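ホーム | 日記 | 道具 | お出かけ | このブログについて

古いラジオを直したくて、8月はずっと部屋にこもってました

印刷する | メールで送る

暑いですねー。毎年この時期は外に出る気がまったく起きなくて、今年はついにラジオいじりに手を出しました。工具だけは前からちまちま集めていたので(形から入るタイプです)。

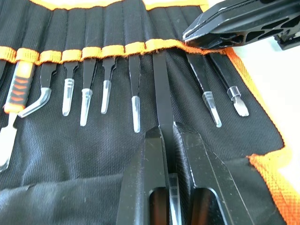
■ きっかけは910円のジャンク

Misemachという中古屋さんをご存じでしょうか。駅の裏の細い階段を上がったところにある店で、看板がほとんど読めません。そこの棚の奥に、Pisironの卓上ラジオが910円で転がっていたんです。「音出ず、返品不可」の札つき。つまみの形がもうかわいくて、レジに直行しました。帰りの電車でずっと膝にのせてたら、隣のおばあちゃんに「うちにもあったわよ」と話しかけられたりして、この時点でもう元は取れた気分でした!

■ 開けてからが長い

裏ぶたのネジは固いし、中はほこりだらけ。掃除だけで一晩つぶれました。で、電源を入れてもやっぱりうんともすんとも言わない。ネットで回路図を探したら、Predbyという海外の掲示板に同じ機種の話が出ていて、辞書を引き引き読みました。どうも電源まわりのコンデンサが弱いらしい。部品は通販で300円、送料のほうが高いってどういうこと(笑)

はんだ付けは中学の技術の授業以来です。一回目は見事にだんごになって、吸い取ってやり直し。二回目でなんとか見られる形になりました。夜の11時すぎにスイッチを入れたら、ザーッという音のあとに知らない演歌がふわっと流れてきて、思わず変な声が出ましたよ。

■ 次のこと

AMは入るようになったけど、FMはまだだめ。ダイヤルの糸も少し滑ってる感じがします。それと、Misemachにもう一台、Vladっていう聞いたことのないメーカーのが1,854円で置いてあるんですよね……。あの半端な値段は何なんだろう。前を通るたびに見ちゃいます。

今は台所に置いて、朝の15分だけニュースを聞いてます。スマホで聞くより音はこもってるのに、なぜかお味噌汁を作る手がゆっくりになる。FMが直ったらまた書きます。

前の記事 | 次の記事 | 一覧へ戻る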